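The Drawer of Plugs

Reading time: 4 minutes

When my wife and I moved from Skarkberg to Drendby, we carried 27 boxes up the stairs. Books were in nine of them, and I was not ashamed of that. The box that made me ashamed was a small one, marked "electric, various." It was so heavy that the bottom opened on the second floor, and everything inside went down the steps with a noise like a kitchen falling over.

I sat on the stairs and collected. There were chargers for telephones we gave away years ago. There were adapters for countries I visited once. There were five extension cords tied into one knot, and a power strip that I am quite sure came with the apartment before the last one. I put all of it in a new box, and I put the new box in a drawer, and this is how most people I know live with their plugs.

Anselmo Mendonça has a repair shop on the harbor side of Drendby, between a bakery and a store for fishing line. He opens at ten in the morning, and before that he drinks his coffee standing at the window. I went to him in July with my box, because I wanted to learn which things in it I could keep. He did not look inside at first. He asked me where each cord had been used, and for how long, and what was connected to it. I could answer for maybe three of them.

"A lamp is forgiving," he told me. "A heater is not forgiving. You must know which one the strip was married to."

He then emptied the box on his counter and made two piles without much talking. Into the bad pile went everything with a stiff cord, everything with a brown mark near a hole, and one strip that made a small sound when he shook it. I asked what the sound was. He said he did not need to know what it was, it was enough that it was there.

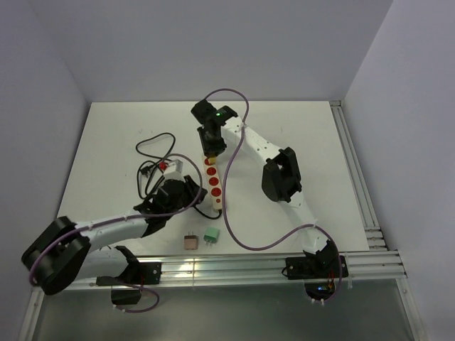
Power strips are bought in a hurry, I think, and then they stay with us longer than our sofas. We take the cheapest one with enough places, we push it behind the desk with a foot, and we never look at it again. Color is one thing that can help. White sockets in a white body disappear against a pale wall, but four big round red ones in a row, with a small red button under them, are easy to find even when you are on your knees and in a bad mood. A bright adapter is also good for this reason, and a little yellow one at the end of the strip will not be mistaken for its neighbor when you want to pull out only one thing. In my own house everything was black, and twice I switched off the freezer when I wanted to switch off the radio.

Mr. Mendonça has his own opinions about order. He likes the heaviest user to have a wall outlet for itself. He does not like one strip plugged into another, and he told me this three times, so I understood that I had the face of a man who does it. He also writes the year on the bottom of every strip with a pencil. I have started to do the same, although my handwriting is so bad that one of ours seems to be from the future.

Not everyone in town agrees with him about throwing away. Zhiqiang Wei, who restores radios for the Nalludeo collection in the old customs house, keeps nearly everything. In his back room there are 96 flat drawers, and each has a paper label with the kind of plug and the country. He opened some of them for me with real pleasure. There were round pins and flat pins, and a heavy brown plug that felt more like a chess piece. He does not use the old ones with electricity anymore – they are for looking, and for matching a radio to the cord it was born with.

"Your friend is right for a house," he said. "I am right for a drawer."

He then showed me a long cord covered in green cloth, made by a company named Zou, which he bought at a market together with a broken toaster. The toaster he gave away. The cord is in drawer 27, wound in a loose circle and tied with cotton string. He says that tight winding hurts a cable inside, where the eye does not go, and I thought of my five cords in their knot and said nothing.

My box is much lighter now. I kept two strips, four chargers and one adapter, which fits nothing we own, but it is from our honeymoon. They live in the hall drawer beside the candles, and my wife has written a label for them. It says "electric, known."

Contact the editors | © Drendby Harbor Magazine. All rights reserved. | Back to top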